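Language App Drops the Streak, Discovers Verbs

14 comments | Shared 200 times

Tukitz, the language-learning app best known for making adults feel guilty at bedtime, will retire its daily streak counter in December and replace it with something its users have long avoided: grammar.

The change comes first to the Ukrainian course, where the company says most learners do well until they meet verbal aspect, at which point they go back and repeat the lesson on fruit. Ukrainian verbs generally travel in pairs, one for an action in progress or repeated and one for an action seen as complete. English speakers tend to learn the first one and hope.

"We had people with a streak of 400 days who could not tell you they had finished their soup," said Melaniia Savchuk, who runs the course. "They could tell you they were eating it. They were always eating it."

The new version brings in 3,000 short exercises written by Stullia, a small textbook publisher that has until now sold mainly to evening classes. Learners will get a sentence with the verb missing and have to choose between the pair, such as pysaty and napysaty, both of which the dictionary will cheerfully tell you mean "to write." A wrong answer brings up a paragraph of explanation. The old wrong answer brought up a weeping otter.

The otter is also being retired. Tukitz declined to say where it was going.

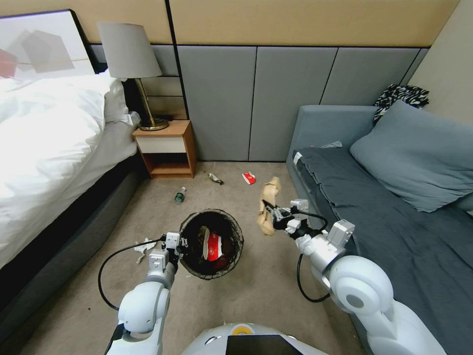
Reaction among existing users has been mixed, with the mix leaning toward fury. A thread on the company's forum asking for the streak counter back reached 400 replies in its first evening, nearly all of them in English. Yevhen Shevchuk, a moderator there, posted a reply in Ukrainian explaining how to export old lesson records. He later posted it again in English.

Orest Didenko, who teaches beginners at the Hutsuliak language school, has been through this before. His own students used to arrive with impressive scores and a vocabulary heavy on zoo animals. He has tried the new exercises and found them "fine, a bit dry," which those who have taken his class will recognize as lavish praise.

He does have one complaint. The early units teach the past tense of both verbs in a pair before they get to the future, and he would do it the other way around. Marta Koval, who wrote the Stullia units, said she had received his notes on the subject, all of them, and that the order would stay as it is.

Rival app Grimimier, meanwhile, wasted no time in announcing that its own streaks are going nowhere. Product head Vsevolod Mykhailiuk said learners there will soon be able to keep 2 streaks at once, one for studying and one for opening the app and closing it again.

Tukitz users who already pay for the Ukrainian course will be moved to the new exercises automatically. They will be asked to take a placement test first. Anyone who would prefer to repeat the lesson on fruit may still do so from the settings menu, under "Review."

Share this story | 14 comments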